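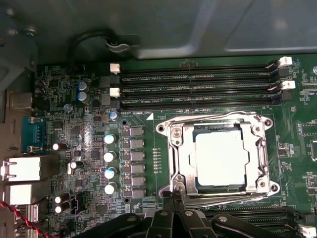
Corina Aebischer wrote to ask whether small shareholders should bother turning up to annual meetings at all, now that the proxies are in weeks ahead and the result is known before the coffee is poured. She holds a few shares in Jorham, as I do, and she got the same fat envelope in July that I got.

My answer is yes, bother, but bring a sandwich.

I own 173 shares of Jorham. At the last count this entitled me to a vote so small that the chairman could cancel it out by sneezing. I go anyway. I like to see the people who are looking after my money, and I like to see what shoes they wear.

This year the item worth the train fare was number 4 on the agenda, the change to the bylaws. The company wants to raise the bar for calling a special meeting. Up to now, holders of five percent could demand one. The board would like ten. The circular gives this a page and a half and uses the word "streamline" in the first sentence, after which I read the rest with a pencil.

I see their side of it, a little. Special meetings cost money, and there is always a fund somewhere that would like to call one every time the dividend slips. But Jorham has had two special meetings in its whole life as a listed company. One was called by the board itself. It's hard to picture the flood they are building this wall against.

The other thing, which the circular mentions in a footnote, is that only two holders are now above ten percent, and both have a seat on the board. So the right to call a meeting against the wishes of the board would mostly belong to the board. The rest of us could club together, of course. I'd start with Corina. We would need more company.

I got up and asked about this. You get a microphone and a time limit, and the person with the microphone never quite lets go of it. The answer was that the new threshold was "in line with market practice." I asked which market. I was thanked for my question.

Araceli Palacios, two rows behind me, did better. She asked whether the board would put the bylaw change to a separate vote instead of bundling it with the one on electronic notices, which everybody wants. They would not. The bundle passed comfortably, and we'll all be getting our notices by email.

If you hold shares through a broker, by the way, check the voting deadline on the broker's own form. Mine closed four days before the one printed in the circular, and I only noticed while looking for the lunch arrangements.

Lunch was cheese rolls. They had run out by the time the auditors were reappointed.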